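**Workcell practice notes: the bagging rules are in, and they're short**

Good news from the Niddale bench: the handling rules for two-arm packing are finally written down, and they fit on one sheet. We started arguing over them in February, when the draft was 25 pages long and mostly said the same thing in different fonts. The version going up at Holtemgate this week has 4 rules. I love a short standard, and I think you'll like this one too.

The first rule covers the shared zone. Any place both arms can reach belongs to one arm at a time, unless the step is marked as a joint hold. If it's marked, both arms drop to the slow speed setting before either one closes its fingers. We used to leave this up to whoever wrote the routine, and you could tell who had written what just by listening to the cell!

The second is about bags. Grip on the flat edge, never on the contents, and when a second gripper takes hold, the first one keeps its grip until the second has reported force. Soft bags are wonderful teachers. They fold and slide, and they'll show you every lazy assumption in your grasp planner before lunch.

The third is cables. Every run on the arm gets checked through the full range of the job, with the real boxes and trays in place. A bare-table check doesn't count any more. This was the rule that drew the most comments (the Chong cell had strong feelings, and they were right), so the wording now says "with all fixtures at working height" and leaves no wiggle room.

The fourth is the log. Each run gets a line for the routine version, the grip force setting and the reason for any stop. "Misc" has been removed from the list of reasons. We went back through 261 old entries while drafting this, and far too many of them said "misc" and nothing else.

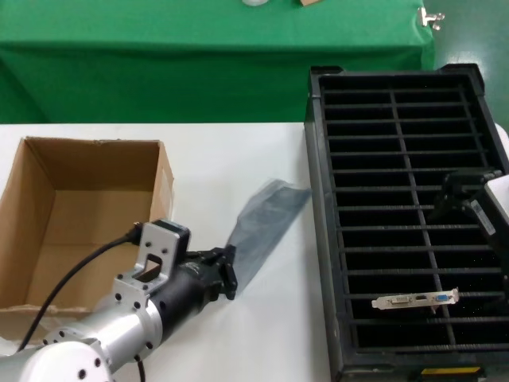
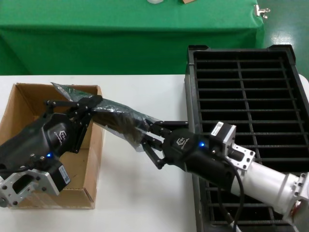
Rule three is where I'd ask every cell to start, even if your routines have been running happily for months. Set up the job exactly as you'd run it, put the arms in hold, and follow each cable with your eyes from one end to the other. A cable passing in front of an open box, or lying across a divided tray, needs its own line on the check sheet, with the slack noted at both ends of the move. Then step through at slow speed and watch it again — the worst spot is often halfway through a reach, where a start-and-finish check would miss it completely. Allow 5 minutes per arm. It goes faster once you've done it a couple of times, and it's a great way for newer people to learn the cell.

Senex routines need one extra step for now. The joint-hold mark doesn't carry over when you copy a routine between cells, so please set it again by hand and read it back before you enable the arms. A fix is on the list.

The sheet is posted at both sites and in the shared folder under "Practice, two-arm." Print it, scribble on it, and send the scribbles back to us. The best line in the draft came from a note in the margin, and I'm hoping for more of those in the next round.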